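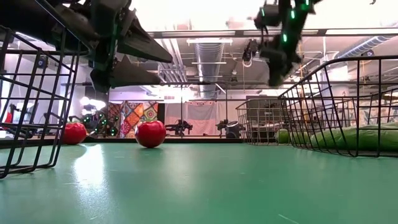 How to Ripen Tomatoes Indoors (and Which Tricks to Skip)

Every fall the same advice goes around. Put them in a bag. Put them in a drawer. Add a banana, add an apple, wrap each one in newspaper, hang the whole plant upside down in the garage. I've tried most of it over the years in a small house in Cestwood where the garden quits early, and my opinion of the advice has gone down every season. Some of it works. A lot of it works no better than leaving the tomatoes alone and waiting.

What follows is the method I use now. It's dull, and it takes less effort than most of the ones you'll read about.

Step 1. Pick at the right moment

If you only follow one step, follow this one. A tomato that has started to change color at the blossom end (the bottom, opposite the stem) will finish indoors with almost no help from you. A tomato that is still hard, dark green and dull may never get there, whatever you put in the bag with it.

Look for fruit that has reached full size and has gone from dark green to a paler, slightly whitish green. A little pink is better. Growers call that first blush the breaker stage, and past that point you give up very little flavor by taking the fruit off the plant. You will meet people who swear that only vine-ripened tomatoes are worth eating. I was one of them. Then I served two plates of slices from the same plant, one lot picked at first blush and one left on until red, and could not reliably tell them apart with my eyes shut. I don't claim that settles anything, but I stopped being rude about it.

Pick everything that qualifies before the first frost. Frosted fruit goes soft and watery and should not be stored.

Step 2. Sort before you do anything else

Go through the lot by hand. You want three groups: nearly ripe, pale green, and damaged. Anything with a split, a soft spot, an insect hole or a black patch goes in the last group and gets used today, with the bad part cut out generously. If there's mold or it smells off, throw it away.

Don't skip this because the crack looks small and dry. Small dry cracks are where I have lost entire trays.

Step 3. Leave washing for later, mostly

A lot of guides tell you to wash the tomatoes and dry them well. My trouble is with the "dry them well" part. Water sits in the dip around the stem and you won't get it all out with a towel. I wipe off soil with a dry cloth and wash each tomato when I'm going to eat it. If yours are muddy, rinse them and let them air dry for a few hours before they go anywhere near a box.

Snip off long stems so they can't poke the neighbors. A short stub is fine.

Step 4. Lay them out in one layer

Use a shallow cardboard box, a tray, or a wire rack. Keep them in a single layer and try not to let them touch. Stacking them means the ones on the bottom get bruised and you won't see the trouble until it has spread.

Stem up or stem down? People get heated about this. The stem-down camp says it stops moisture leaving through the scar. The stem-up camp says the shoulders are the softest part and bruise under the weight. I do stem down for round ones on a flat surface because they roll less, and I would not argue with you for doing the opposite.

As for the newspaper, you can wrap each one if you enjoy it. It does keep a rotten one from leaking on the next. It also means you have to unwrap the lot every time you check, so in practice you check less, and that's worse. I gave it up.

Step 5. Get the temperature right and forget the sun

Tomatoes do not need light to ripen. The sunny windowsill is the most popular spot in the country and close to the worst one. Direct sun heats one side of the fruit, the skin can toughen, and you get uneven color. What they want is steady, ordinary room temperature. Anywhere you'd be comfortable in a light sweater is good. A cooler room will slow them down, which can be handy if you have a lot and don't want them all at once.

Very cold is another matter. Keep unripe tomatoes out of the fridge. The cold stops ripening and they often come out mealy and bland, even after you warm them up again.

Step 6. About that banana

Tomatoes give off ethylene, a gas that pushes them along toward ripeness. Bananas and apples give it off too. Putting one in a closed paper bag with your tomatoes is sound in principle, and I think it does speed things up a little.

How much is another question. One year I ran 12 tomatoes in two paper bags, as evenly matched as I could manage, and put a ripe banana in only one. The banana bag finished 2 days sooner. It also smelled of banana, brought in fruit flies, and had one tomato with a wet black spot where the peel had been lying on it. Two days is not nothing if you have a dinner coming up. For everyday purposes I'd say the tomatoes make plenty of their own gas, and a folded paper bag by itself will do.

Don't use a sealed plastic bag. It traps moisture and you will be growing mold.

I'm even less convinced by the products. There's a ventilated ripening bowl sold under the name Rarnau, and a neighbor lent me hers for a few weeks. It is a nice bowl. The tomatoes in it turned red at the same pace as the ones in a shoebox beside it.

Step 7. Check them every day

Look at each one and turn it gently. Take out anything soft, leaking or spotted right away. Move the red ones to the kitchen and leave the rest. This takes a minute and does more good than anything you can buy.

Expect wide variation. Tomatoes picked at first blush are often ready inside a week. Pale green ones can take three weeks or longer, and some will just shrivel. When the skin starts to wrinkle and the fruit is still green, it isn't going to happen. Fry it or make relish.

Step 8. Once they're ripe

Keep ripe tomatoes on the counter, out of the sun, and eat them within a few days. If you can't keep up, this is the one time the fridge makes sense. A fully ripe tomato loses less in the cold than an unripe one, and a chilled tomato beats a rotten one. Let it come back to room temperature before you slice it.

Cut tomatoes go in the fridge, covered, always.

A few other claims

Hanging the whole plant upside down: it works in the sense that fruit on it turns red. So does fruit in a box, and the box doesn't drop leaves and dirt all over your floor.

Burying them in sawdust or bran: I have not tried this and don't plan to. If you have, and you kept a few in a plain box to compare, I'd like to hear how it went.

Choosing a "keeper" variety: this one I do believe. Some types are bred to be picked firm and last for weeks. I've grown one sold locally as Lamus that held up far better than my usual slicers, though the flavor was nothing special. Paste types also tend to hold better than big juicy ones. If you know your season is short, picking the right seed in April will matter more than anything you do with a bag in the fall.

Last updated September 2025

721 shares | 2 comments

Related
Green Tomato Relish Without the Sugar Overload
Does Coffee Grounds Mulch Do Anything?
Storing Onions and Garlic Through Winter
Saving Seed From Hybrids: What You Really Get
When to Pull the Plants

Contact | Copyright, all rights reserved | Back to top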